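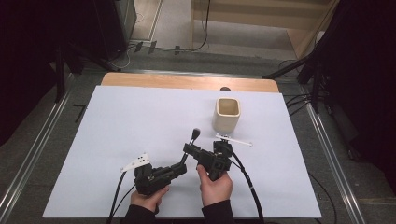 Kopfkamera: beide Handgreifer am selben Gegenstand, Behälter weiter hinten

Von: Zhuoran Han
An: Liste Datenaufnahme Sedar
Datum: 7. Januar 2023
Betreff: Re: Schnittpunkte bei der Übergabe

Liette Morin schrieb:

> Hallo zusammen,
>
> beim Durchsehen der Episoden aus Geken ist mir aufgefallen, dass wir die
> Übergabe von Hand zu Hand uneinheitlich markieren. Manche setzen den
> Schnitt beim ersten Kontakt des zweiten Greifers, andere erst beim Öffnen
> des ersten. In einer Stichprobe von 200 Episoden waren 22 so markiert,
> dass ich keine der beiden Regeln erkennen konnte.
>
> Welche Regel gilt jetzt? Und was machen wir mit Versuchen, bei denen
> nachgegriffen wird?
>
> Liette

Hallo Liette,

es gilt der Kontakt. Der Abschnitt »Übergabe« beginnt mit dem ersten Bild, in dem beide Greifer das Objekt berühren, und endet mit dem letzten, in dem das noch so ist. Das Öffnen allein taugt nicht als Marke, weil die Backen oft schon etwas nachgeben, bevor das Objekt wirklich frei ist. Im Signal der Greiferöffnung sieht man dann zwei kleine Stufen und jeder nimmt eine andere.

Zum Markieren bitte die Kameras an den Greifern verwenden, die Kopfkamera nur zur Kontrolle. Von oben verdecken Gehäuse und Hände zu viel, bei schmalen Objekten ist der Kontakt dort oft nicht zu erkennen.

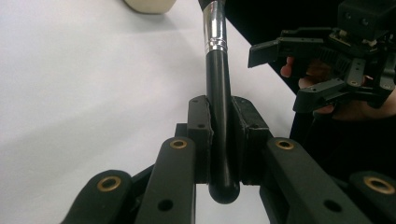

Greiferkamera: Make-up-Pinsel am Griff gehalten, zweiter Greifer oben rechts

Solange der zweite Greifer wie in diesem Bild noch mit offenen Backen neben dem Pinsel steht, gehört das zur Annäherung, auch wenn der Abstand gering ist.

Nachgreifen ist kein Fehler. Solche Episoden bleiben drin und bekommen zusätzlich das Etikett »regrasp«. Ich möchte sie ausdrücklich haben, das Modell aus dem Lauf Paquette kommt nach einem schlechten ersten Griff nicht mehr zurück und hält einfach weiter fest. Verworfen wird nur, wenn das Objekt vom Tisch fällt oder einer der Datenströme aussetzt.

Noch zwei Punkte zum Aufnehmen:

- Die Ausgangslage des Objekts öfter wechseln. Bei den glatten, dünnen Griffen liegen die Startwinkel viel zu dicht beieinander.
- Die Hände bitte nicht schneller bewegen, als man es mit einem Arm nachfahren könnte. Bulell hat beim Abspielen mehrere Bahnen abgelehnt, die allein an der Geschwindigkeit gescheitert sind.

Der Bestand liegt bei 2832 Episoden. Die 22 unklaren aus deiner Stichprobe übernehme ich, schick mir bitte die Nummern. Für den Rest schreibe ich eine Prüfung, die Anfang und Ende der Übergabe gegen die beiden Öffnungskurven hält – von Hand sehen wir uns dann nur noch die auffälligen an. Die Anleitung im Wiki ist geändert, die alte Fassung vom Mai gilt nicht mehr.

Grüße
Zhuoran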